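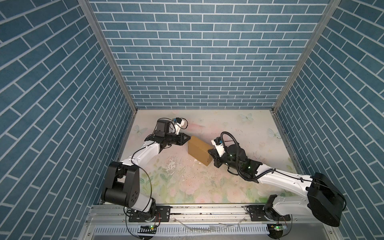 Progress report, Pakzad altarpiece catalog
To: Fouad Bouazza, Maton Fund
April 2026

Hi Fouad,

I know you like the short version first, so: we're a bit ahead on the cataloging, a bit behind on the photography, and the money is fine. Longer version follows, get a coffee.

When I wrote you last we had just finished sorting the loose drawings from the Pakzad bequest. Since then Shaohua and I have gone through all 354 sheets and written up 130 of them in full, meaning measurements, paper, watermarks where there are any, and a first go at saying who drew what. The plan you signed off on had us further down the list on preparatory studies and nowhere at all on the copies, but the two kept turning up on the front and back of the same sheet, so we stopped pretending they were separate jobs.

The big excitement (for me, anyway!) is the kneeling figure studies. The old inventory gave every one of them to the master of the Grornavach altarpiece. I no longer believe that. At least 14 are by a left-handed draftsman, you can see it in the way the hatching runs, and the finished drawings we trust are all right-handed work. So we have a second person in the workshop, and a good one – better at drapery than his boss, if you ask me, and much worse at hands. Shaohua Shao has been more careful than I have and wants "workshop, second hand" on the entries for now. She's right and that's how they'll read in the draft.

Photography. We have 89 sheets shot to publication standard. The hold-up is the raking light work, which takes three times as long per sheet as I put in the budget. That was my guess and it was a bad one. I've moved the big cartoons to the end of the schedule because they need two people to handle, and Shaohua is only here four days a week.

The loan from Bolon is still not settled. Their registrar wants a new condition report on the predella panel before it travels, which is fair enough, the last one is from before the frame was repaired. I've asked to go and look at it in May. If they say no we can write the entry from the old X-rays, but the underdrawing on the left side is hard to read in those and I'd be sorry to publish it that way.

Spending is on track. Travel is under, conservation supplies are slightly over (mounting board, mostly), and I'd like your okay to move what's left in travel across to photography once the Bolon trip is paid for. No extra money needed.

Next up are the architectural backgrounds and the first full draft of the introduction. I'll send you the left-hander section as soon as Shaohua has finished arguing with me about it.

All the best, and thanks again for the patience over the schedule.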